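Why Robots Squeeze Too Hard (And What to Do When They Do)
Machines for Curious People
Posted 17 Mar 2020

Picking up a toy brick is a job you have been able to do since before you could say "brick." You never had a lesson in it. So you may be surprised to hear how much trouble it gives a robot, and how that trouble led, at a workshop called Preswood, to a very small disaster with a very loud snap.

The job sounded easy. Two robot arms were supposed to build a stack of toy bricks on a table. One arm would hold, the other would add. The program that ran them was named Ziltavau, which sounds like a wizard but was mostly a long list of numbers. 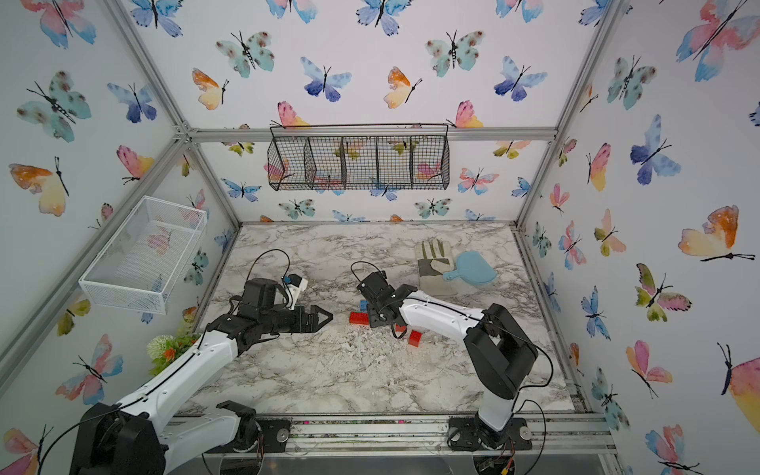 A robot hand is called a gripper, and most grippers have two fingers that open and close. No thumb, no pinky, no fingernails to bite. Each of the arms at Preswood ends in a black one, and you can find the right one hovering over the bricks it is meant to deal with. Motors move the arm and the fingers, and the motors do exactly what the program tells them. This is wonderful when the program is correct. In December, the program was not correct.

What went wrong?

When you grab a brick, your skin feels it and sends a message to your brain: got it, stop squeezing. You don't notice this happening, just as you don't notice your tongue until someone mentions it. (Sorry.)

The gripper had no skin. Ziltavau guessed how hard it was squeezing by checking how hard the motor was working. If the motor worked hard, the fingers must be touching something. Then they were supposed to stop.

Somebody had typed the stopping number into the program. It should have been 40. It was 2000.

So the fingers closed on a brick, and went on closing. As far as the robot knew, it hadn't touched a thing yet. The brick knew otherwise. It shot out sideways, hit the wall, and one of the plastic fingers cracked. The robot then lifted its empty gripper, carried nothing across the table with enormous care, and set the nothing down.

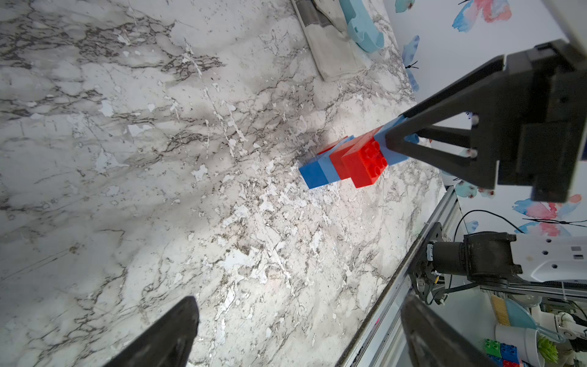 A gripper finger up against a stack of red and blue bricks.

Was the robot angry?

No. Robots don't get angry, or tired, or bored of bricks. A robot that breaks something is not being naughty, and a robot that does the job well is not being good. It is following its instructions, including the silly ones. Engineers call a mistake in the instructions a bug, and bugs are put there by people, usually people who were quite sure they had checked.

The people at Preswood had checked. They had checked everything except that number.

Finding the bug

The first idea was that the brick was slippery, so they wiped the brick. The second idea was that the motor was worn out, so they put in a new motor, which squeezed just as hard as the old one. Two days went by like this. Then they ran the arms slowly with no bricks at all, watching the numbers on a computer, and there was 2000, sitting in the middle of the list as if it belonged there.
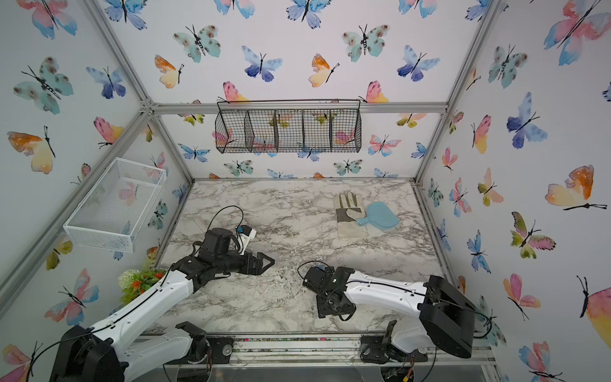 Two grippers, face to face across the marble-patterned top.

Fixing it took about 4 seconds. Most of that was finding the zero key and leaving it alone.

They did one more thing, and it mattered more than the new number. They added a limit. Now, if anyone types in a squeeze that is far too strong, Ziltavau refuses to start and shows a message in red letters. The message used to say ERROR. It now says ARE YOU SURE, BECAUSE LAST TIME.
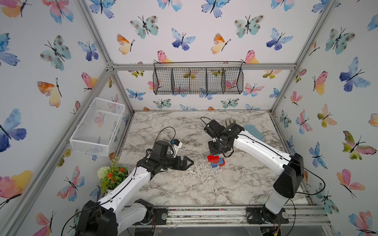 A limit like that protects bricks, but limits protect people too. Even a tabletop arm can pinch, and a big factory arm can do far worse. If you ever visit a place with robots, these are the rules:

Keep your hands out of the robot's space, even when it is standing still. A still robot might be broken, or it might be waiting for its next instruction, and the two look the same.

Find out where the stop button is before anything moves.

Tie back long hair and roll up floppy sleeves.

If something falls, leave it there and tell a grown-up who works with the robot. A dropped brick is in no hurry.

Words to know

Gripper: the part of a robot arm that grabs.
Motor: the part that makes something move.
Bug: a mistake in a program.
Limit: a line the robot is not allowed to cross, even if you ask it nicely.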